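公開日を終えて スキリエルの担当者に聞く

2019年6月3日

卓上型の双腕ロボットを手がけるスキリエルは5月、シュティルネザウの作業場で初めての公開日を開いた。近所の住民や取引先など55人が訪れたという。運営を受け持った開発担当者に、当日の様子と準備について聞いた。

公開のきっかけは、共同で開発を進めるオウスからの提案だった。「展示会には何度か出ていますが、会場では時間も場所も限られます。普段の作業台のまま見てもらったほうが、話が早いのではないかと言われました」。当初は社内に反対もあった。配線は床を這っているし、机の上も片付いていない。それでも大がかりな模様替えはせず、通路だけを決めて人を入れることにした。

実演は1回20分で、午前と午後に分けて計4回。見学者は入れ替え制にした。題材は台所で扱うような品物をつかんで移す作業で、「スカスティセロ」と呼ぶ社内の計画で使っている課題をそのまま見せた。

「工業部品だと、見ている方には難しさが伝わりにくいんです。果物なら、丸くて転がるとか、強く握ると傷むとか、説明しなくても分かってもらえます」

うまくいかない場面もあった。2回目の実演では腕が品物の手前で止まり、再開まで少し待たせることになった。担当者は原因をその場で話したという。「位置の見積もりがずれていました。隠しても仕方がないので、画面の数値も見せました。質問はその回がいちばん多かったです」

質問で目立ったのは、価格と安全に関するものだった。子どもからは、左右の腕がぶつからないのかと聞かれた。「ぶつかります、と答えました。ぶつからないように動きを組んでいますが、試験中には何度も当てています」

卓上の配置は回ごとに変えた。毎回同じ場所に置けば成功しやすいが、それでは決まった動きをなぞっているだけに見えてしまう。3回目からは見学者に置き場所を選んでもらった。

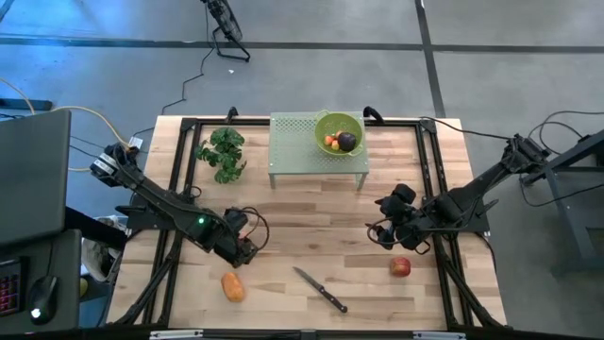 置き場所を任せると、腕の届く範囲の端を選ぶ人が多かったそうだ。「どこまで届くのか試したくなるんでしょうね。こちらも普段あまりやらない位置なので、記録を取っておけばよかったと思いました」

反省点としては、見学者の立つ位置を挙げた。台から離して線を引いたため、後ろの人には手先の細かい動きが見えなかった。次回は1回の人数を20人までに抑え、手元を映す画面も用意したいという。

次の開催時期は決まっていない。オウス側の担当者にも説明に立ってもらう方向で、いま相談しているところだ。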